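Rutance Support -- Ticket history
Customer: City of Rerstead, Office of the Mayor
Product: Bravura Constituent Mail
Subject: Messages for mayor-elect's inauguration going out under outgoing mayor's name
Priority: High
Status: Solved
Requester: Emese Vass
Assigned to: Tadeo Navarrete

Emese Vass
We are in the handover period between two mayors. Both offices use the same Bravura account until the swearing-in at Adeleke Hall. The outgoing mayor's staff are in one workspace and the transition team is in another.

This morning we sent a test of the inauguration invitation from the transition workspace. The body of the message was correct. The sender line and the signature block at the bottom were both the outgoing mayor's. If a reply is sent, it goes to the outgoing mayor's inbox and not to ours.

The full list is 3,000 addresses and we need to send by 4 p.m. tomorrow. It would be a real problem if the invitation looked as if it came from the person leaving office. There was a hard election and people will read something into it.

Already tried: logged out and in, a different browser, deleted and rebuilt the message from the blank template. Same result each time.

Tadeo Navarrete (Rutance)
Thanks, I have the ticket. Please don't send to the full list yet. Can you tell me:
- the name of the workspace as it appears in the top left when you open the message
- whether you started from "New message" or "Copy of existing"
- whether the test went to an address inside the city's domain or an outside one

Emese Vass
Workspace says "Transition." I used New message. The tests went to my city address and to Abdelkrim Lahlou's personal address. Both showed the wrong sender.

Tadeo Navarrete (Rutance)
I made a message in your Transition workspace and sent it to myself. Same fault, so it isn't your browser or your login.

Checked so far:
Workspace sender profile: set to mayor-elect, correct.
Workspace signature: set to mayor-elect, correct.
Reply address: transition inbox, correct.
Account default sender: outgoing mayor.

The workspace settings should win over the account default. They aren't winning. I'm looking at why.

Abdelkrim Lahlou
Adding myself, I'm the IT contact for the mayor's office. Is it possible to just change the account default to the mayor-elect for a day and change it back afterward?

Tadeo Navarrete (Rutance)
It's possible but I would advise against it. The outgoing mayor's office has scheduled messages in the same account, and they would pick up the new default when they go out. I can see a trash pickup notice and a farewell letter to city employees in the queue for tonight. Both would be sent in the mayor-elect's name before that person has taken the oath.

Abdelkrim Lahlou
Understood, please leave the default alone. The city attorney has already told us that nothing official can go out in the new mayor's name before the swearing-in. The invitation is allowed because it is marked as coming from the transition office.

Tadeo Navarrete (Rutance)
Update. I found a setting called "Office lock" on the account. When it is on, every workspace uses the sender of whoever is listed as the current officeholder. It was meant for election season, so that a candidate's team couldn't send as the office by mistake. The log shows it was turned on in July and it has been on ever since.

Emese Vass
That was us, or at least it was this office. The clerk asked for it before the campaign started. I didn't know it affected the sender line. The help page only says it "protects the identity of the office."

Tadeo Navarrete (Rutance)
Agreed, that wording isn't clear. I have sent it to our documentation group.

Turning the lock off needs approval from 2 account owners. Your owners are listed as Anatole Sabatier and Léonie Ferrand. Can you confirm both still work there?

Emese Vass
Anatole is chief of staff to the outgoing mayor and is here until the swearing-in. Léonie runs the transition. Both can approve. I will walk down the hall and ask.

Anatole Sabatier
Approved from my side, with one condition. I want it noted in the ticket that the lock comes off for the Transition workspace only and that our own messages keep the mayor's name until the ceremony is over. There are people still writing to the mayor about open matters and they should get an answer from the mayor.

Léonie Ferrand
Approved. Same condition is fine with me.

Tadeo Navarrete (Rutance)
Both approvals recorded. The lock can't be turned off for one workspace from your screen, but I can add an exception from ours. Exception added for Transition. The outgoing mayor's workspace is still locked to the current officeholder.

Please send another test, one inside address and one outside.

Emese Vass
Outside address is correct. Sender, signature and reply address are all the transition office. Inside address still shows the outgoing mayor's name next to the correct email address.

Abdelkrim Lahlou
The inside one is on our end. The city's mail server keeps its own display name for that account in the staff directory. I cleared the old entry. It needs a little time to update.

Emese Vass
Tested again after lunch. Both are right now.

One more thing. The recipient count shows 13 fewer than our spreadsheet. Is that related?

Tadeo Navarrete (Rutance)
Not related. Those addresses unsubscribed from mail from the mayor's office at some point, and the unsubscribe list covers the whole account. I can't override it, and I don't think you would want me to. If any of them are council members or official guests, a paper invitation or a phone call is the way to go. You can export the names under Reports > Suppressed.

Emese Vass
Exported. One is a former council member, so we will call. The rest can be mailed.

Léonie Ferrand
Invitation sent to the full list before the deadline. Replies are coming into the transition inbox. The farewell letter went out last night under the outgoing mayor's name, as it should have.

Tadeo Navarrete (Rutance)
Good. On handover day please change the officeholder name first, then ask us to remove the exception. If it's done in the other order the Transition workspace will go back to the old sender. I'm marking this solved. Replying will open it again.

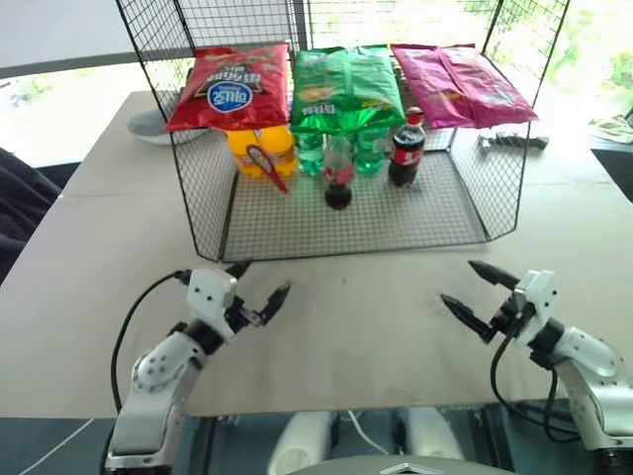

Abdelkrim Lahlou
Noted, officeholder name first. I've put both steps on our handover checklist, right after the oath and before the new staff get their logins. Fine to close.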